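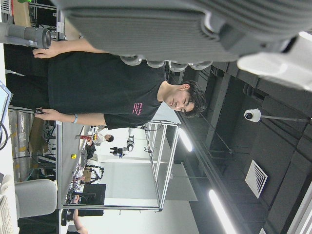 Wrist view, bench side of the lab. Camera is mounted a quarter turn off.

Filed under: Lab Notebook / Student Projects / Manipulation

7 July 2025

Stundwood entry, conveyor task. Working on the cup transfer for the November round.

Task as written in the rules: take one plastic cup from the moving belt, place it upright in the tray, return to the ready pose. Tray position is fixed before the run starts. A tipped cup scores zero for that cycle even if it ends up inside the tray.

Wrist camera first. The image still comes in rotated, with the floor on the left and the ceiling on the right. I would like to fix this in the driver and leave the mount alone, because remounting means repeating the hand-eye calibration. The rotation parameter exists in the config but the viewer ignores it. The detector reads from a different topic and may or may not be applying it. Need to check both before anyone trusts a bounding box again. Write the result on the Clandov wiki page, under camera setup, so we stop rediscovering it.

Exposure is a separate problem. The right end of the gripper housing is blown out to white and the ceiling strips are bright enough to pull the auto exposure around. Locked exposure to a fixed value for the afternoon and saved it as a profile. The detector got slightly worse on dark cups and better on everything else. Keep for now.

The finger pads take up the top of the image. Masked that band in preprocessing. Without the mask the segmenter labels the pads as an object at close range, and the approach planner then tries to avoid its own gripper.

Then the hand on the other arm. Grasp type changed from a pinch at the rim to a wrap around the side. The pinch deforms the thin cups and the slip estimate goes bad as soon as the wall flexes. With the wrap, the fingers curl under and around one side and the cup stays close to upright during the lift.
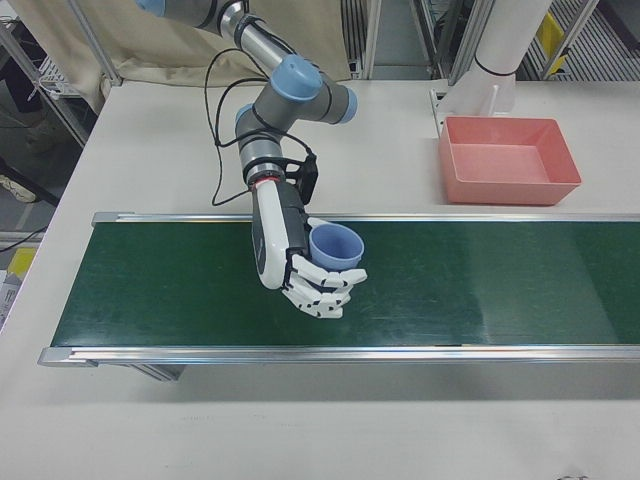
Hold height over the belt is the parameter to settle next. Too low and the fingertips are at risk from the near rail when the wrist rolls. Too high and the transfer to the tray gets long, and the cable loops on the arm swing more than I like. Set clearance to 100 mm between cup base and belt surface as a starting value. The Nammont team's report uses less, but their belt has no raised rail on the operator side.

Tray is at the back edge of the table, close to the stand base. The planner has the stand as a cylinder with no margin. Added margin. It now refuses two of the place poses nearest the stand, and I agree with it. Shifting the tray along the table would recover them, if the rules allow it. Checked: the tray must be on the far side of the belt, nothing said about how far along. So it can move.

Belt surface has a sheen where the light falls on it, and the depth there has holes. Tried a median filter over 3 frames, which fills the smaller ones. Did not try a polarizer.

Code notes:
– Grasp selection moved out of the main loop into its own node. The Öberg branch still has the old version, do not merge it.
– Timeout on the place action raised to 4 s.
– Log files now include the exposure profile name.
– Hand current limit left alone. The wrap grasp does not need more.

Open:
– Rotation flag, viewer and detector (see above).
– Cable routing on the arm. Second tie above the wrist bracket, leave slack for the full roll.
– Dark cups under locked exposure. Needs more training images or a second profile.
– Repeat the hold height test at 2 belt speeds once the tray has been moved.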